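Zistthorpe Newsletter: Desk Reset Week

Desk Reset Week is back, and I could not be happier! After the December pile-up (gift bags, stray chargers, mugs that had clearly given up on the kitchen) we're clearing every work surface in the building, Drusico on the ground floor through to Trutari at the top. Last year 64 desks took part. This time we'd love even more, and it only takes 16 minutes if you put some music on and don't stop to read old mail.

Start with the tabletop

Close the laptop and look at what's left. On a white table everything shows up, even a clear plastic drink bottle off in the corner, and a pale silver laptop lying flat takes up so little room. Wipe the surface, wipe the lid, and put back only what you'll use before lunch.

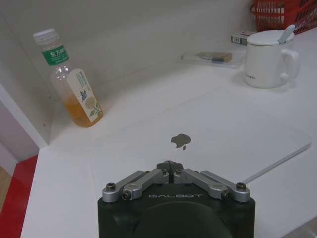

Then the bottles

Oh, the bottles! We collected 253 empties last year, most of them from behind monitors. Keep the cap on, leave the label where it is, and take it to the big bin in the Shaikh Room. If yours has a nice rounded shape like the one with the teal-green label, you're very welcome to keep it as a bud vase (I have two on my windowsill and they look lovely).

Please don't strip the shelves while you're at it. A soft pink and cream plush toy, a little green car, a big round red thing with a cartoon on it: those can stay exactly where they are, and I'd be sad to see them go. Just lift them up and dust underneath. 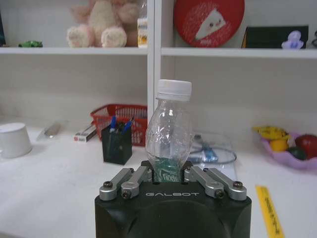
When and where

We kick off on Wed 24 January at 10 in the Shaikh Room, with cloths, spray and coffee laid out for everyone. Spare pens and notebooks can go on the swap table by the door, and anything still there on Friday goes to the charity shop.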